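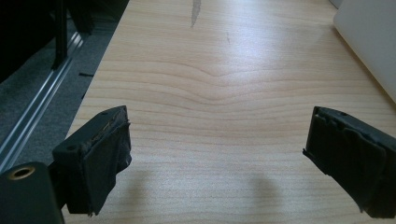
toastrack wrote:
Spend the money on spare finger pads before you even look at a second gripper. We did it the other way around and I still hear it from the boss.

pelican_row
Posted Feb 27, 2018
OK but hear me out, because I have to turn in a number for next year and I'd like it to be a number I can live with. We use the hand-held grippers on tabletop stuff, pick up, put down, all day long. The quote from Vedska is $1,000 per gripper, pads included for the first set. Replacement pads are $68 a pair after that. The Noler one is cheaper up front but they won't sell me pads at all, you have to mail the whole finger back (!) and wait. So I'm leaning Vedska, two units, and then whatever's left goes to pads.

toastrack
Two units and "whatever's left" is exactly what I'm warning you about. Put the pads on their own line. If they're not on their own line they get eaten by shipping, or cables, or somebody's monitor arm.

quillback
$68 a pair is nuts. It's a strip of rubber. Buy a roll of grippy tape, cut it to size, done. I've been doing that since December and my pad budget is pretty much zero.

toastrack
And how much time do you spend cutting tape?

quillback
Less than you spend filling out purchase orders, I bet :)

pelican_row
I go back and forth on the tape. It's cheap and I like cheap. But ragged edges bug me, especially with small parts, where I don't want a loose bit hanging down right where I'm trying to grab. A torn bit sticking out past the front of the finger is enough for me to stop and fix it, and I'd sooner pay for pads than stop. 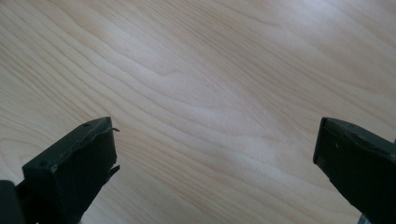

Filed under: Shop Budgets / Grippers and Fingers
Moved here from General by a moderator. Please keep prices in US dollars.

lampwick_b
Jumping in since we just went through this at Brestley. We figured on 112 hours of use per gripper per month and worked backward from there to get the pads. I'd do that before picking a brand. Your hours will be different, but at least you'd have something to show when they ask why you want so much rubber.

Also, has anyone priced Talavera? They wouldn't give me a quote without a phone call and I hate phone calls.

quillback
Talavera wanted a minimum order. I passed.

pelican_row
Hours worked backward, I like that, I'm stealing it. My problem is I never kept a log, so I'd be guessing. Guess I start one tomorrow.
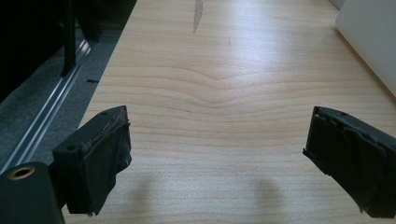
pelican_row
So I sat down with the budget sheet again and I'm changing my mind about the second gripper. One new Vedska, and the rest into pads and a spare pair of bare fingers, which they'll sell separately if you ask. Quillback, I'm not knocking your tape, but look at the wrinkles on the left finger and the way it's layered and creased on the right one. That's the kind of wear I want a line item for, so I can swap the finger and keep going. Still open to being talked out of it. The sheet isn't due yet.

toastrack
Finally. Own line though!!

quillback
I see wrinkles, I don't see a problem. Wrinkled tape still grips. You're about to buy a lot of rubber because it looks tidier.

lampwick_b
Kind of with quillback for big soft things, kind of with pelican for small ones. Do both? Tape for the rough jobs, pads for the fussy ones. And ask Vedska if the $68 drops when you order a box. Ours did, but only after I asked twice.

pelican_row
Didn't know you could ask. Emailing them now, will post what they say.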